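Home Forums Workspace Ask Tags Log in

Drinks on a shared desk with laptops: how do you lay it out?

We share a light wooden desk on a dark metal frame, against a white wall. Over a working day it collects water bottles, cups, a snack bowl, phones and assorted small electronics. In September a mug went over and about 200 ml of coffee reached a keyboard. The keyboard was replaced. I would like a fixed layout that people can follow without thinking. A no-drinks rule was tried and lasted 4 days.

Constraints: the desk cannot be moved, and there is no side table.

Posted by falville_desk

Filteo

Divide the desk by what can spill and what can be damaged. Open containers are the main problem. A bottle with its cap on can go nearly anywhere. A mug cannot.

Our desk has the same mix on it: a tall orange bottle near the middle, a short gray cup beside it, a dark mug a little further left, and a shallow white bowl in front of the cup. The phone lies flat near the front left edge, and I would move that first. Anything at the front edge gets caught by a sleeve.

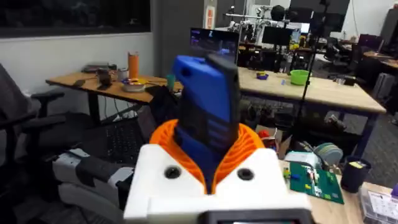
Layout that works for us

- Open cups at least 20 cm from any laptop, and toward the back.
- Snack bowl in front of the cups. It is low and people can reach over it.
- Gadgets in one back corner, cables behind them.
- Phones off the front edge.
- Laptop on a riser if you have one. Even 20 mm keeps a small spill out of the case.

Chair armrests also matter. If the armrest is the same height as the desktop, it will push things when someone turns. Lower it until it passes under.

Posted by Favier

Just use lids. We bought lidded cups and stopped caring where they go.

Posted by Tefera

Agree with Filteo on the front edge. I would add a tray with a raised rim for the cups. Measure the depth of the desk before ordering, as ours overhung and had to go back. A cork mat is not a substitute. It soaks up a ring of coffee and lets the remainder run off the side.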